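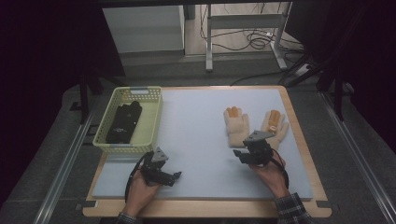 The Wusteck board and basket, after a month of gloves
Kumaresan Pisharody, 4th July

I own too many gloves. I say this early so that anyone who keeps one pair by the back door, and always knows where it is, can go and read something else. For the rest of you, Wusteck sell a flat board and a perforated basket as a set, for sorting small things on a table, and I paid 948 rupees for it plus another 200 for delivery, a sum I thought steep until I saw the size of the box it came in. The box could have held a goat.

The set is sold under the name Cistgate. I have no idea what a cistgate is. The leaflet doesn't say either, though it does find room for a paragraph on the company's feelings about clutter.

What you get

A rectangular board in a light grey-blue, and a plastic basket in a yellow-green so pale that my family has split over whether it is a green basket or a yellow one. The basket has walls full of small square holes and a handle cut into the rim. There is nothing to assemble. I looked for something to assemble for longer than I'd like to admit.

You lay the board on the table, put the basket at one end, and sort. Gloves that are staying out go flat on the board, and gloves that are going away go in the basket. Mine sits on the pale wooden table with the rounded corners, the one that used to be for eating at.

The board

I was ready to be rude about the board. Paying for a flat surface to put on top of a flat surface you already own takes a certain kind of customer, and I had hoped I was not him. But it does a job. It marks out where the sorting happens, and when the sorting is over you can lift the lot off the table and put it somewhere else. Before this I sorted on the bed, and then it was bedtime, and then the gloves were on the floor again.

Knitted gloves look good on it. I have a beige pair with a bit of orange at the middle finger and ribbed cuffs, fuzzy all over, and side by side on the grey-blue they look like something in a shop. They have never looked like that in the drawer. Dark gloves show up even better, so you find out how much fluff they have been carrying.

The surface wipes down with a cloth. I've had turmeric on it, don't ask, and it came off on the second go with washing-up liquid. It slides a little if you lean on it. A strip of the rubber mesh people put under rugs has cured that, but for this money I'd have liked Wusteck to think of it first. 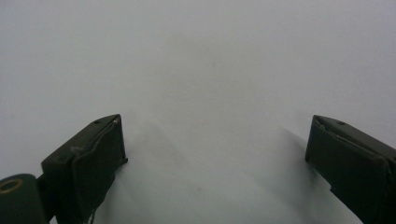 Pale, plain and smooth, seen close to.

The trouble with pale

A pale work surface is a fine thing on the first morning. After that you are its servant. Every crumb and bit of thread gets noticed, mostly by visitors. I've started going over mine with a damp cloth before I put anything down, then again after I've picked everything up, so the time saved by being tidy has been spent on being tidy somewhere else.

Wusteck also do the board in charcoal. I asked the shop about swapping and they said I could if it was unused, and by then it had met the turmeric.

The basket

This is the half I'd buy again. It's light, it rinses out under the tap, and a glove folded once lengthwise lies along the bottom without a fight. I keep a black work glove in mine, the printed kind. Its partner is a separate matter and the search goes on.

The holes matter more than I expected. We are coming up to August, when nothing in this house dries, and the old biscuit tin I used before gave everything a smell I can only call thoughtful. Air gets into the basket. It isn't a drying rack and you shouldn't treat it as one, but slightly damp gloves left in it overnight have come out no worse, and that is more than the tin managed.

Now the complaint. Open knit and small square holes are not friends. If you stuff gloves in any old how, a fingertip will find a hole and go through it, and then you pull, and then you have a longer finger than you started with. Fold them and it doesn't happen. The leaflet is silent on this, having used up its space on feelings.

The handle is fine for a basket of gloves. I tried it with spanners once and the whole thing bowed in a way that made me put the spanners back.

Against the others

My sister has the Arnetti tray, a single piece with a raised lip, and she likes it. The lip stops things rolling off, handy if you sort beads or screws and no use at all for gloves, as I have yet to see a glove roll. It's also a nuisance to wipe into the corners. I borrowed it for a fortnight and gave it back clean, or as clean as the corners allowed.

Panicker make a wire basket for less than the Wusteck one costs on its own. I had 2 of them a few years back. Good and stiff, but the cut ends of the wire caught on wool every time, and I gave them to someone who keeps onions.
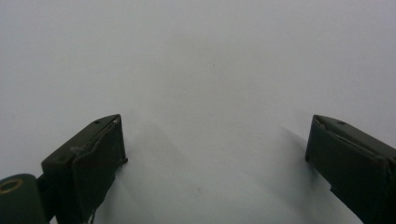 Keerthana Thevar writes that she has had the same set since last year and uses it for baby socks, and that I'm being unfair about the pale board. She can spot a lost sock at once on hers, she says, and a stray speck is a small price. She adds that she never uses the basket for anything knitted until she has lined it with a tea towel, and then no fingers or toes go through the holes at all.

I've tried the tea towel. She's right, annoyingly, though you do lose some of the air. A thin one is better than a thick one. On the specks I am not moving.

She also asked whether the basket stacks, and I only have the one, so I can't tell her. If anybody has a pair, do write in.

Would I buy it again

The basket, yes, and on its own if they'd sell it that way (they do, but you have to scroll a long way down and it's often out of stock). The board I'd get in charcoal. As a set I'd give it 4 out of 5, losing the one mark for the slipping, the leaflet and the goat-sized box between them.

Hand wash the basket, by the way. The label says top shelf of the dishwasher and I haven't dared.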